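Hanthorpe's bag swap looks better on paper than it does at the checkout

By Lindiwe Mathebula

Hanthorpe shoppers have been told, again, that they are about to give up plastic produce bags for good. Starting in March, stores in the downtown district will stop putting out the free rolls beside the apples and onions. In their place the city wants people to carry small reusable pouches, the kind that close with a cord.

The plan comes from a local supplier called Horkodier, which has promised the city 2,000 pouches to hand out in the first month. After that, shoppers pay $2 each. The city's press release calls this "a small change with a lasting effect." It does not say how long the effect is supposed to last, or how anyone plans to measure it.

That gap matters. Hanthorpe already tried this once. A trial at the Baloyi market hall handed out cloth bags to 157 households and asked them to report back after a season. Only 20 did. The city's summary of that trial says "those who responded were positive," and I don't doubt it. People who like a thing tend to fill in the form. What the other households did with their bags is anyone's guess, and the summary does not guess.

Xolani Motaung, who runs a produce stand at the market hall, said he would be glad to see less plastic but has not been won over.

"They come once with the cloth bag, they feel good, and then it lives in the car," he said. "I still buy the rolls. I bought more last year than the year before."

He also wants to know who pays when a customer shows up with nothing. Under the new rules a store may sell paper bags, but it may not give them away. Motaung sells a lot of single lemons. He does not think anyone will pay for a bag to hold one lemon, and he expects to have that argument several times a day.

Then there is the washing. The instructions from Horkodier say to rinse the pouches "as needed," a phrase that covers everything from every trip to never. Damp greens and dirty potatoes leave something behind. One shopper at the market hall told me she gives hers a squirt of Purell and calls it clean. I would like to hear from the city whether that counts, and so far my two calls have not been returned.

The city says the pouches will pay for themselves in reduced trash pickup. Asked for the figures, a spokesperson sent the same press release a second time. There is no estimate in it of how many uses a pouch needs before it beats the plastic it replaces, and no word on what happens to one when the cord goes or the seam splits. A bag that lasts for years is a good buy. A bag that gets lost by summer is more trash, and heavier trash at that.

Bright orange, with a cord
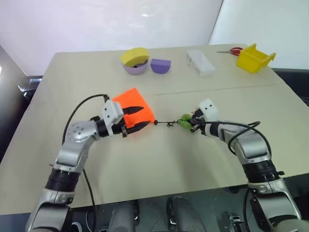
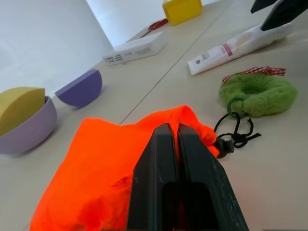 None of this means the free rolls should stay. Most of them get used for the length of a drive home, and a fair number end up in the creek behind the market hall. But a ban on one thing is not the same as a plan for the next, and Hanthorpe has a habit of announcing the first and skipping the second. The glass drop-off point on the north side opened with speeches and closed when the bins filled up.

The council is due to vote on the fee before the rolls come off the shelves. The meeting starts at 6 p.m. and public comment comes last, so bring something to eat - and something to carry it in.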